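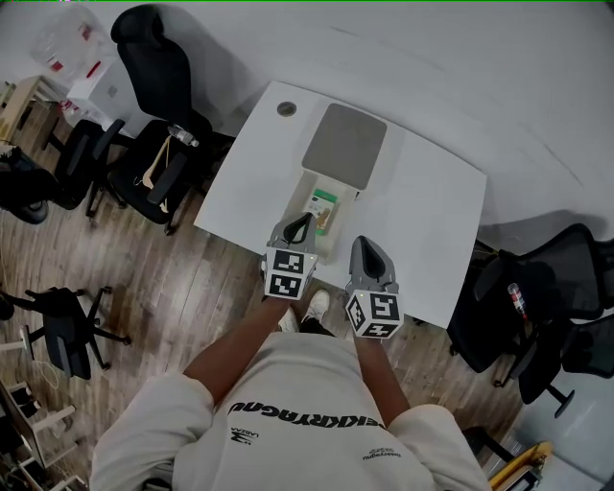 medve_40
Clear boxes show dust within a month. I went back to a drawer.

Youssra El Khatib
Mine sits in front of the desk pad and I like seeing what's in it. The small package with the green top goes in there too -- otherwise I forget I own it.

cillero
Open top or lid?

Youssra El Khatib
Open. Lids end up on the floor.

skasura
Disagree on that. I've had a lid on mine since January and it stays put. Keep the right half of the desk clear, though. I do that too.

medve_40
Still voting drawer.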